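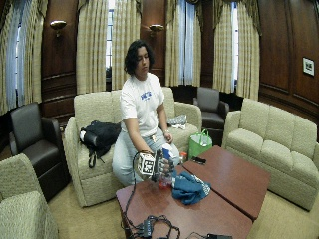
1. 과제 개요

본 보고서는 재생불량성빈혈 환자의 면역억제요법 후 추적관찰 과제에 대한 중간 진행 보고이며, 지난 보고 이후 5월까지의 진행 상황을 다룬다. 과제는 Jernuvus 재단의 지원으로 Femville 혈액내과 연구실이 주관하고, Frei 병원과 Vustberg 병원이 참여한다. 연구책임자는 Melquiades Arriaga이다.

과제의 목적은 항흉선세포글로불린과 사이클로스포린 병합 치료를 받은 성인 환자에서 혈구 수치의 회복 양상을 기록하고, 치료 후 야간혈색소뇨증(PNH) 클론의 크기 변화와 재발 사이의 관계를 살펴보는 것이다. 중재는 없으며 모든 치료 결정은 담당 의료진이 내린다.

2. 환자 등록

세 기관에서 등록된 환자는 현재 70명이다. 계획서의 중간 목표를 채웠으나 기관별 편차가 크다. Femville의 등록은 예정대로 진행되었고 Frei도 큰 차이가 없다. Vustberg는 생명윤리위원회 변경 심의가 길어져 첫 환자 등록이 늦었고, 아직 계획된 인원에 미치지 못한다.

선정기준은 한 차례 수정하였다. 당초에는 진단 시 골수생검 표본이 해당 기관에 보관된 환자만 등록할 수 있었으나, 전원 환자가 많아 외부 기관 표본의 대여 판독을 허용하였다. 수정 계획서는 세 기관 모두에서 승인되었다. 수정 전에 제외된 환자를 소급하여 등록하지는 않았다.

3. 검체 및 자료

수집된 말초혈액 및 골수 검체는 모두 1,841바이알이며 Femville의 초저온 냉동고에 보관 중이다. 재고 대조 과정에서 라벨의 채취 시점이 증례기록지와 다른 바이알이 발견되었다. 모두 Frei에서 채취한 추적 검체로, 간호기록과 대조하여 시점을 바로잡았고 수정 이력은 자료관리 대장에 남겼다. 근거를 확인할 수 없는 바이알은 분석에서 제외하기로 하였다.

PNH 클론 측정은 유세포분석으로 시행한다. 기관마다 항체 패널이 달라 초기 결과를 직접 비교하기 어려웠으므로, 과립구와 단구는 FLAER 염색을 포함한 공통 패널로 통일하였다. 통일 이전에 측정한 결과는 별도 표시하여 보관하고 주 분석에는 사용하지 않는다. 호중구 수는 혈액 1마이크로리터당 개수로 기록하며, 1,000 이상이 연속 두 번의 방문에서 확인되고 그 사이 과립구집락자극인자를 투여하지 않은 경우를 호중구 회복으로 정의하였다.

4. 중간 관찰 내용

치료 반응에 대한 통계 분석은 아직 시행하지 않았다. 계획서상 마지막 등록 환자의 6개월 방문이 끝난 뒤 자료를 잠그도록 되어 있다. 따라서 기관별 반응률은 이번 보고에 싣지 않는다.

안전성 자료는 기술 통계 수준에서 검토하였다. 가장 자주 기록된 사건은 발열과 사이클로스포린 관련 신기능 저하였으며, 신기능 저하는 대부분 용량 조절로 관리되었다. 추적 중 골수형성이상증후군으로 진행한 것으로 판정된 환자는 없다. 다만 Frei의 환자 한 명에서 새로운 염색체 이상이 보고되어 골수검사를 다시 시행할 예정이며, 결과는 다음 보고에 포함한다.

5. 지연 사항과 조치

병리 중앙판독이 계획보다 3개월 늦다. 판독의 한 명이 휴직하였고 대여 표본의 염색 상태가 고르지 않아 재염색이 필요했다. Vustberg 병리과에서 판독의를 추가로 배정하였으며, 저형성 골수형성이상증후군과 감별이 필요한 표본을 먼저 판독하고 있다.

전자 증례기록지의 수혈 항목에서도 누락이 많았다. 외래 수혈이 입원 기록과 다른 화면에 저장되는 탓에 연구간호사가 확인하지 못한 경우였다. 입력 지침을 개정하고 누락분을 다시 받고 있으며, Vustberg분은 완료되었다.

6. 예산 집행

인건비와 검체 운송비는 계획 범위 안에서 집행되었다. 유세포분석 시약비는 공통 패널 도입으로 초과되었고, 초과분은 회의비 잔액에서 전용하고자 한다. 전용 신청서는 별첨 서식으로 제출한다. 장비비는 집행하지 않았다.

7. 다음 기간 계획

Vustberg의 등록을 마무리하고 지연된 중앙판독을 끝낸다. 냉동 검체 일부에 대해 체세포 돌연변이 분석을 시작하며, 대상 유전자 목록은 재단 검토 의견을 받은 후 확정한다. 등록 기간 연장은 현재로서는 요청하지 않는다.

작성: Melquiades Arriaga, Femville 혈액내과 연구실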